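The Club That Meets Upstairs

February 23, 2023

Emil Plattner taught shop class for most of his working life, and he will tell you, if you give him a chair and a cup of coffee, that he never planned to end up teaching teenagers to train robots. He had planned to build a canoe. The canoe is still in his garage in Mornska, upside down on two sawhorses, and on club days it holds everybody's coats.

The Gimlow club began with five students and one broken kit, and has since grown into the sort of thing parents rearrange dinner for. This winter the members are working toward the Vorer Challenge, a student contest in which each team has to teach a robot arm to tidy up after people. The rules allow up to 60 practice sessions before the judging, and the club, being the club, means to use every last one of them.

What I had pictured, before I visited, was a lot of typing. There is some of that, and it happens mostly on the floor, with pretzels. But the larger part of the work is done by hand, and it is slow and oddly restful to watch. The students take hold of gripper tools and do the chore themselves, over and over, while a camera on the tool takes it all in. Later the recordings go to the computer, and the robot is supposed to learn from them how a thing ought to be picked up and where it ought to go.

"You have to be patient with your own hands," Plattner told me. "They all want to go fast the first day. Then they look at the recording and it's a blur, and they slow right down without my having to say a word."

The contest asks for ordinary rooms with ordinary things in them, and so the club has been working its way through its members' homes. They have done kitchens, a laundry corner and one very full hall closet. In December they spent a whole afternoon on a single bookshelf and came away with 53 good recordings, which everybody agreed was a fine day's work, even though the recordings they threw out took nearly as long to make as the ones they kept.

The Hoàng family has been especially generous with its upstairs. Mrs. Hoàng sets out fruit, asks everyone whether they are warm enough, and then goes back down and leaves them to it, and I think half the club would move in if she let them. It was there that I first understood how much of this project is simply deciding what to try next. A box has flat sides and corners. A soft toy gives when you squeeze it. A jar is round, and a bag of snacks changes its shape every time you touch it – and each of those wants a different sort of grip. 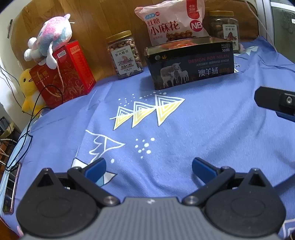

The students argue about this sort of thing with real feeling. One faction likes to start with whatever is stiff and square and work up to the soft things. The other wants the hard ones first, while everyone is fresh. Plattner stays out of it, mostly, though he did let slip that he sides with the second group, and he has been hearing about it ever since.

Money is the other subject that comes up. The club raised $3895 last year, nearly all of it from a bake sale and a bicycle repair day, and most of that went toward parts and the bus to the regional round. They would like a second computer. They would also like Plattner to finish the canoe, and a few of them have offered to help with the sanding once the contest is over. He says he is thinking about it, and that they should put their coats on because it's getting dark and the stairs are steep.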